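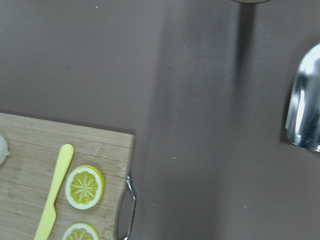 Call for Participants: Setting and Clearing a Small Kitchen Table

The Kosalier Institute in Bistville invites adults to take part in a study of how people arrange, use and put away everyday kitchen and serving items on a shared table. Applications are open until June 16, 2020. Sessions will run through the summer and fall, and the final results will be sent to participants in December.

Background

Most households have a settled way of laying out a small meal or snack. The board goes on one side, the tray on the other, and the bowl ends up wherever there is room. These habits are seldom written down. The study will record the order in which items are placed, the space left between them, and the changes people make when a second person needs to use the same table.

The materials are ordinary in size and shape. They include a cutting board, a serving tray, a bowl, mugs and a plain yellow knife, together with items that stand for food. Participants will not cook, and no food will be served or eaten during a session.
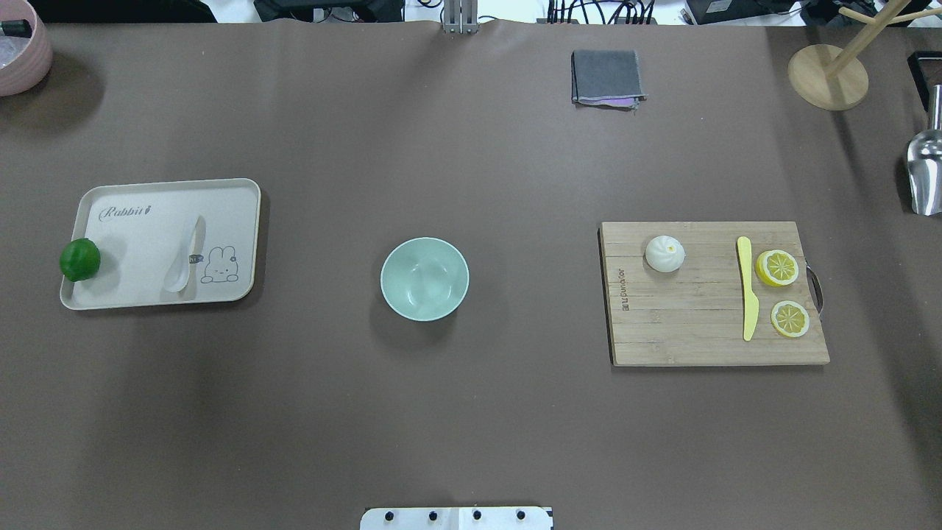 Department of Household Studies, Kosalier Institute
Clusov Building, Room 17

What participants will be asked to do

Each participant will attend one session of up to 99 minutes, including a break. A session has 3 parts.

Part 1. Laying out. The participant receives a rabbit-print tray, a pale green bowl and a bamboo board with a metal handle, along with a spoon, a knife, a lime and a steamed bun. The participant arranges them as if a guest were expected. There is no correct arrangement, and staff will not comment on the choices made.

Part 2. Sharing. A member of staff sits down at the table and requests space for a drink. The participant may move, stack or remove anything on the table.

Part 3. Clearing. The participant puts the items away in whatever order seems sensible. Mugs go on the wire rack. Smaller items may be grouped on the tray or placed in the bowl.

A short interview follows. Questions concern the participant's table at home, who usually sets it, and whether the items used in the session resemble those in daily use.

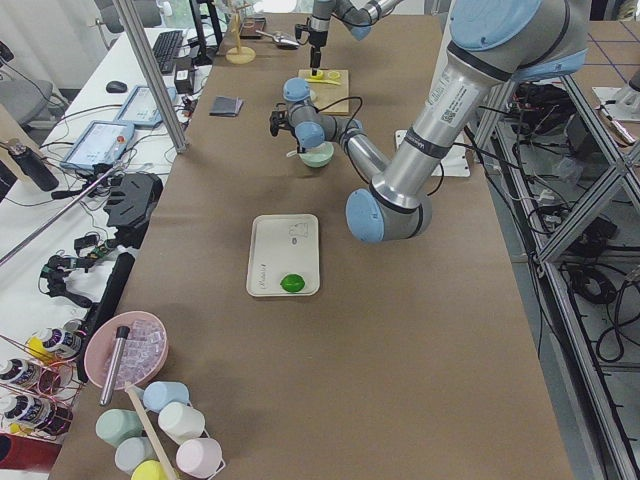 Wichai Thongsuk, in written comments on the pilot round, asked that the clearing part be given more time. He had begun with the mugs, found that he needed the tray for the small things, and had to set half of them down again. In his view the instructions should also state whether the board counts as a place to put things or as a thing to be put away. The department has accepted both points. The clearing part has been lengthened, and participants may now treat the board either way.

Who may apply

Applicants must:

be 18 years of age or older;
set or clear a table at home at least once a week;
be able to stand for short periods, or tell us in advance if a seat is preferred;
be comfortable speaking English in the interview.

Professional caterers and restaurant staff are welcome to apply but will be placed in a separate group. Members of the same household may both apply and will be scheduled at different times. Persons employed by the Kosalier Institute or by Prasertsri Housewares, which supports the study, are not eligible.

Payment and consent

Participants will receive a store voucher at the end of the session. Local bus fare will be refunded on presentation of a ticket. Participation is voluntary, and a participant may withdraw at any time without losing the voucher. Interview notes will be stored under a number and not under the participant's name. 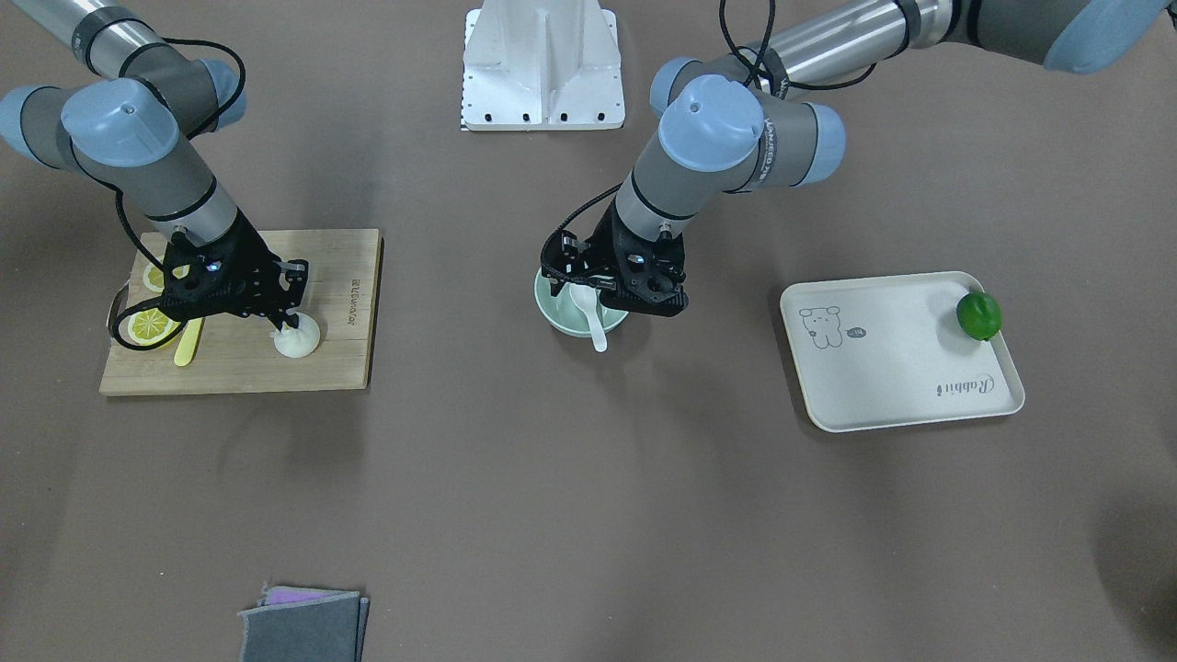
Bamboo board with bun, lemon slices and yellow utensil.

How to apply

Please send a letter or postcard to the Department of Household Studies at the address above, quoting reference 3071. Give your name, a daytime telephone number, the number of people in your household, and any days on which you cannot attend. Applications may also be left at the front desk of the Clusov Building during office hours.

Applicants will be told by telephone whether a place is available. Those not selected will be kept on a waiting list unless they ask to be removed.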